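Skip to content
Home | Products | Newsroom | Support | Contact

We use cookies to remember your settings. Accept | Manage

Zetitov Opens Orders for the Barreto Hand-Held Gripper Kit

PRELTON, 22 December 2023 – Zetitov is happy to announce that orders are open for Barreto, a two-handed kit for recording everyday jobs as training data for robot arms. A person holds one gripper in each hand and simply does the task – no arm to program, no lab to book!

Each kit comes with two grippers, marker plates, cables, wrist straps and a license for Fadell, our recording software, which lines up the views from both hands and the head camera on one clock. The kit costs $3453, and the first 300 ship in January.

Our pilot teams spent the fall on kitchen and desk work, the small stuff people do without thinking, and sent back 1759 finished recordings. We learned a lot from them. The finger pads are softer than on our first version, and Fadell now lets you mark a bad take while you're still standing at the table (this was the most requested change by a mile). A spare set of pads is packed in every box.

Mug and basket work, from the head and from a gripper: 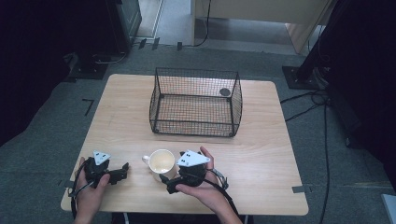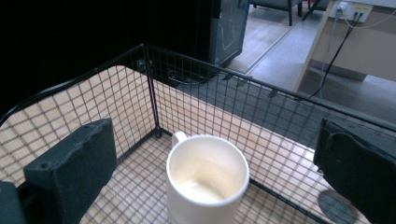 Celeste Simões tried the kit during the pilot and said the second hand was what won her over, as her older single-gripper recordings never covered jobs where one hand steadies and the other moves. She would still like longer cables, and said she hoped a wireless version would follow.

Longer cables will be sold separately from January. Orders and questions go through the product page, where the full parts list and the Fadell manual are free to download.

Contact: Zetitov Press Office, Prelton | © Zetitov | Back to top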